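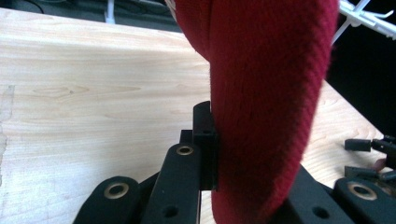
Red knit, close up. Fine faint ribbing on the diagonal, slightly fuzzy.

Thread on hat storage. I have too many hats, one small wire rack, and a table by the window that keeps collecting both. Notes from Thursday evening, mostly so that I remember the settings next October.

First, fabric. Knits and structured caps fail in different ways. A knit stretches at whatever point carries the weight. A structured cap keeps its shape until the front panel creases, and then it keeps the crease.

So the question for any hat rack is contact area. A narrow wire end under a heavy knit makes a bump. I have a beanie from two winters ago with a bump in it that has survived 3 washes.

Elis Rowlands says to store all knits flat in a drawer and stop thinking about it. Elis has a drawer. I have a shelf over a radiator and a rack.

Loose fibers next. Any fuzzy knit sheds onto its neighbor, and dark caps show every strand. If you are mixing types on one rack, brush the knits before they go on. A clothes brush with medium bristles, one direction, along the rib. Lint rollers lift too much surface fiber for my taste. 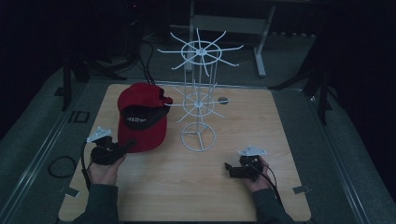

Cap and rack on the table. White wire, two tiers of spokes, a base ring with three curved legs meeting at the center.

Rack layout, for those who asked. Central pole, big wheel of spokes near the top, smaller wheel lower down, round base ring. The upper spokes reach well past their ring. The lower ones are shorter.

That difference decides what goes where. Long spokes give a brim room to clear the pole. Short spokes do not, and a stiff brim ends up pushing against the verticals between the tiers. A cap on the lower wheel should go on with the brim facing out.

Load order matters more than I expected. Put one cap on one side and the whole thing wants to lean toward it. Put the second cap directly opposite, then fill the gaps in pairs. Take them off the same way if you are emptying it.

Hefin Gwynne asked why I don't use wall hooks. Rented walls, old plaster, and I have already filled enough holes in it. Next question.

Cap handling, short version. Pick it up by the crown at the sides, or by the sweatband. Do not pinch the front panel. Do not lift by the brim tip, especially with older caps where the brim core is board.

A cap that has been tipped on its side for a week is usually fine. A cap that has been under a stack of books for a week needs steam. Kettle, thirty seconds, hand inside the crown, let it cool over a bowl of the right size.

If the inside of the cap is black, check the sweatband by feel. Salt marks will show on most black bands, but grease will not. Dish soap, cold water, soft toothbrush. Blot with a towel and leave it out overnight before it goes back on the rack.
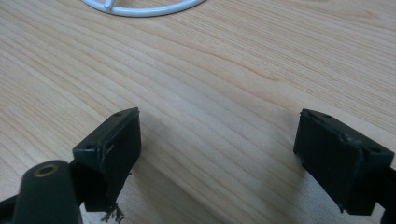

Pale wood, long grain, and the white ring at the back.

A word on the table, as it is half the problem. Light wood shows everything. Black fuzz, red fuzz, rust if you ever let coated wire chip and then put it down damp.

Coated wire is kind to wood as long as the coating holds. Check the underside of the base ring where it bears on the table, and the spoke ends, where hats rub. A chip the size of a pinhead is enough to leave an orange dot. Clear nail varnish fixes it. Two coats, and let the first one dry.

I wipe the surface along the grain with a barely damp cloth, then a dry one. No spray polish anywhere near hats. Silicone gets into wool felt and stays there.

My cousin in Gultitz used a beeswax product on hers and had a grey crescent on every brim by spring. She has since moved the hats to the hall.

Felt pads under the base: yes if you rotate the rack by dragging it, no if you lift it. I put mine down on bare wood and lift it. Pads also add just enough height on one side to make a light rack rock when you get them slightly wrong.

Spacing. Leave an empty spoke between structured caps. Knits can sit closer. If the rack is full and there are hats left over, the rack is finished and the leftover hats need another home. I have tried the alternative, and it was a heap. 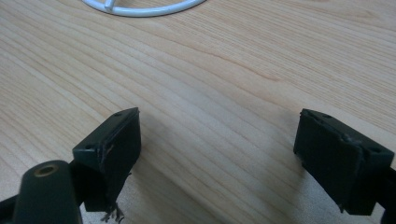 More of the tabletop, with the curve of white wire at the far side.

Position on the table. Keep the rack well in from the edge so that the long spokes stay over the wood. Sleeves catch on them. I have pulled the thing over with a cardigan more than once.

Daylight is the other variable. Saturated reds go first, in my experience, and they go on the side facing the window. Either turn the rack a quarter every couple of weeks or move it back from the glass. I turn it when I water the plants.

Current allocation: caps up top, knits on the lower wheel with the cuff folded double to spread the weight. The wide wool hat stays in its box.

Still open: whether foam sleeves on the spoke ends are worth the trouble. Hefin has a length of pipe foam I can cut up. Will add to the thread once the knits have had a month on it.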